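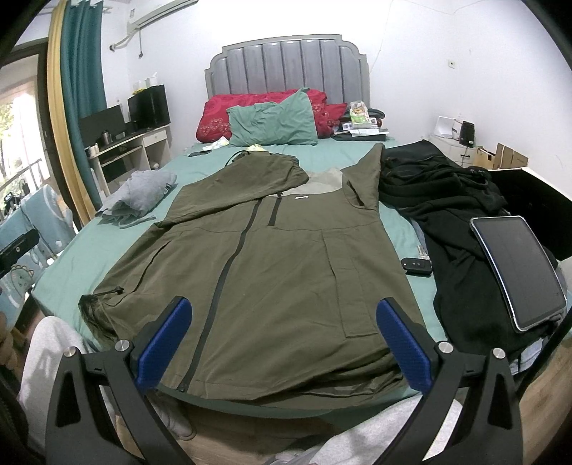
Print this page
E-mail this page

Folding and Sorting Outerwear in a Small Bedroom
Project report, Household Textiles module, Sellmont College

1. Why we chose jackets

Everyone on our course wanted to do T-shirts, and we can see the appeal, because a T-shirt is flat and has no opinions. Our group went for jackets instead and we are so glad we did! A jacket has a zip, a hood, pockets, cords and usually two layers of cloth that slide over each other, and every one of those makes a difference to how it folds. We also wanted to work on a real bed with real belongings on it, as most people do their sorting in the bedroom and very few of them own a clear table big enough for a coat.

The question we set ourselves was simple. If you have a mixed load of clothes on a bed and one shelf to put them on, what is the best way to fold a hooded jacket so that it stays folded?

2. Getting the bed ready

We began the project thinking we would strip the bed down to the sheet each time. We gave that up quickly. It took longer than the folding and it isn't how anyone lives. What we settled on was a working strip down the middle, wide enough for one jacket, with everything else pushed into heaps on either side. Light clothes went to one side and dark to the other. Sorting by colour is rough and ready but you can do it at a glance, and it meant the washing was half sorted by the time we had finished.

Small things are the real nuisance. Keys, phones, bits of paper and snack packets all drift on to a bed during the day, and they get folded up in clothes more easily than you would think. We once spent most of a Tuesday evening looking for a bus pass that was inside a sleeve. Our rule after that was to check the sheet with the flat of the hand before the first fold. A teal sheet helps, by the way. Black and silver things show up well against it, and so does an olive green jacket. On a black pile a dark tablet or phone is much harder to spot, so the dark heap was always moved last and with both hands.

3. The three folds

We compared 3 folds. The names are our own.

The Bronia fold is the one most of us grew up with: sleeves across the front, then bottom to top. It is fast. The trouble is the hood, which ends up as a lump at one end and pushes the stack over.

The Simero fold starts from the hood. Lay the jacket front side up, zip closed, and smooth the hood upwards so the lining shows. Bring the sleeves in, fold the sides to the middle, then roll from the hem and tuck the roll into the hood. This was easily our favourite and it is great fun to do. The finished bundle can be picked up and thrown (we tried).

The Nic Giolla fold is a flat one for shelves. The jacket is folded lengthways along the zip, the hood is laid down the back, and the whole thing is folded in half twice. It makes the neatest stack of the lot but takes a bit of patience.

4. What we found out about zips, hems and cords

A long zip wants to lie in a curve or a slant as soon as the two front panels are uneven. If you fold it like that the crease goes wherever the zip tells it to. Straighten it first by holding the collar end still and easing the hem down, a little at a time.

The hem was the best place to start nearly every time. It is thick enough to get hold of properly and when you move it the front panels come along. Drawstrings and toggles should be tucked inside before anything else happens. A loose toggle caught in the roll of the Simero fold leaves a hard knot in the middle, and a trailing cord will hook the next garment on the shelf.

Flat pocket flaps gave no trouble at all as long as the pockets were empty.

5. Results

We logged 1041 folds over the term. The Simero fold held its shape best after a day on the shelf, with the Nic Giolla close behind. The Bronia fold was the quickest but came undone most often, usually at the hood end.

Padded coats defeated all three folds and we would love another term to work on them. We would also like to try 2 jackets folded together, one inside the other, to save shelf space.

Print this page
E-mail this page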